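**Stenent** is a method for teaching two-armed robots to do tabletop jobs from human demonstrations. Its main idea is that each arm is trained to guess what the other arm is about to do, and that guess is fed back in before either arm moves. It was worked out by Slavica Kovačević and Noémie Riviere at the Costarberg lab and first written up in an internal report dated 2021-02-18. A longer version came out in June of the same year. The name doesn't stand for anything.

## Background

Two-armed robots were, for a long time, mostly run by a single controller which took in everything and put out commands for both sides at once. Works, but slow to train. Needs a lot of demonstrations. The other route, one controller per arm with no link between them, trains quickly and then falls over as soon as the arms have to share a space: both reach for the same thing, or both wait.

Kovačević had been working on the second kind. Her earlier system, Jirstead, used two separate controllers and a simple traffic rule (left arm goes first). It was fine for sorting blocks. It was poor at anything with a handover, and the rule made the right arm idle for long stretches. Riviere joined when Jirstead was being wound down and suggested keeping the two controllers but letting each carry a small model of its partner.

## Method

Training data comes from people steering the arms by hand through a matching pair of leader arms. Each demonstration is stored as camera pictures, joint angles and gripper opening. No force readings, though these were tried later (see *Variants*).

Three parts are trained:

- the **own-arm model**, which takes the camera view and the arm's joint angles and puts out a short run of movements
- the **partner model**, which takes the same view and guesses the other arm's next short run
- the **gate**, a very small network that decides how much weight the guess gets

The partner model is trained on the same demonstrations with left and right swapped over, so no extra recording is needed. This is the bit most often copied by other groups. The gate is trained last, with the other two frozen. If all three are trained together the gate tends to shut early on and never opens again, which Riviere's report calls "deaf arm".

Each run of movements is 15 steps long. Only the first 7 are carried out before both arms look again and make a new guess. Longer runs were smoother but the arms drifted out of agreement; shorter ones gave a visible stutter.

## Tasks

Most published work on Stenent uses table-laying jobs. Tray, bowl, cutlery, sometimes a cup. The items are plain and light and can be reset by one person quickly, and the job has natural sharing in it: one arm can steady a bowl while the other takes something out of it. Work surfaces are covered with a plain mat to cut down glare.

The usual test is moving a fork and spoon from a bowl to a tray. Start positions are changed between tries. A try counts as passed if both utensils end up fully inside the rim of the tray, in any order, and the bowl is still upright. Touching the mat on the way is allowed. Dropping and picking up again is allowed too, which Haslinger and others have complained about. 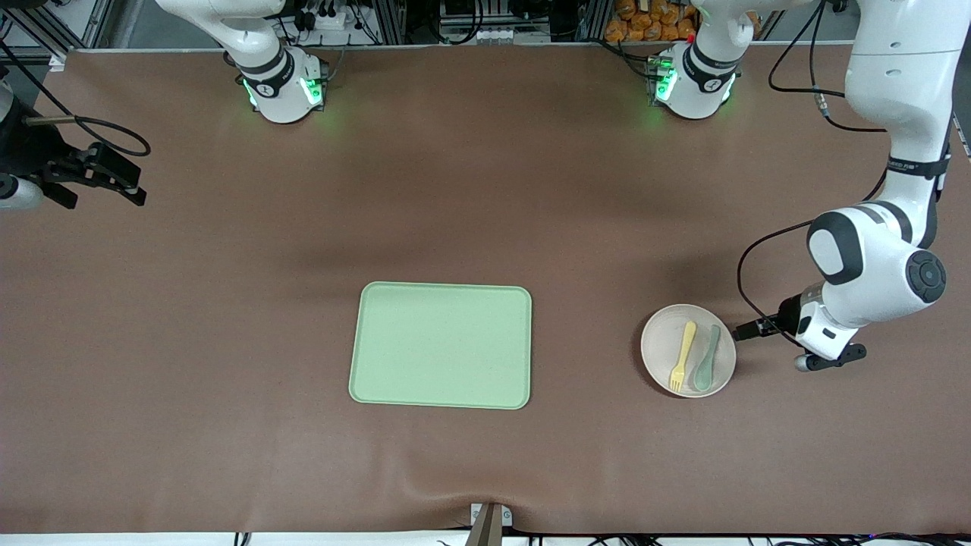
Why is cutlery in a bowl harder to pick up than cutlery lying on a table?

The walls of the bowl block the gripper from coming in low at the sides, and a fork or spoon resting on a curved surface can slide or tip when it is touched.

For the fork-and-spoon test the grippers normally approach from above at a slant. Straight down was tried first and gave more missed grasps, as the fingers closed on the rim of the bowl. Johanna Rainer, who ran the later rounds, also found that demonstrations by left-handed operators gave noticably different approach angles, and that mixing the two sorts did no harm.

## Results

The main training set has 673 demonstrations recorded by 12 operators. On the fork-and-spoon test Stenent beat both Jirstead and a single joint controller trained on the same set. The gap to the joint controller was small when all the data was used. It grew as data was taken away, and this is generally held to be the actual result: the method is not much better at the top end, but gets there on fewer demonstrations.

Other findings from the June version:

- Swapping the partner model for the other arm's true planned movements (that is, cheating) helped only a little. So the guesses are decent.
- Taking the gate out altogether hurt more than taking the partner model out. Bad guesses at full weight are worse than none.
- Both arms reaching for the same utensil, common with Jirstead, became rare.
- Waiting did not go away. When the two utensils lie close together both arms sometimes hang back, each guessing the other will go. A small random nudge fixes it. Not elegant.

Colour of the utensils made little difference. Shiny metal ones did, and results with them were left out of the main table and put in an appendix.

## Criticism

Haslinger, a robotics firm which tried the method on a packing line, reported that it could not get the gate to train in a stable way on its own data. Marleny Restrepo of the firm's research side put this down to the left-right swap: it assumes the two arms are set up as near mirror images, and on the packing line they were mounted at different heights. Kovačević accepted the point. The current instructions say to check the mounting before anything else.

A second complaint is about scoring. Since a dropped utensil that gets picked up again still counts as a pass, a slow and clumsy run scores the same as a clean one. Times are given in the June version but drops are not. Restrepo's own retest counted a drop as a fail, and both Stenent and the joint controller lost ground, Stenent rather less.

Third, there is only ever two arms. The authors say the partner model should extend to three or more but no work on this has been shown.

## Variants

**Stenent-F** adds force readings at the wrist. Built by Karlijn Coppens. Better at noticing when a gripper has caught the rim of a bowl, no better elsewhere, and the extra wiring made the arms harder to service. Not kept up.

**Late gate** trains the gate on the real robot after the other two parts are finished, using a person pressing a pedal when an arm ought to have waited. Gives the best figures on handovers. Tiring for the person.

**One-sided Stenent** gives the partner model to one arm only. Cheaper, and does nearly as well on tasks where one arm plainly leads, such as holding a bowl still. Useless for the fork-and-spoon test, where niether arm leads.

## See also

- Learning from demonstration
- Leader–follower control
- Jirstead (robot controller)
- Handover (robotics)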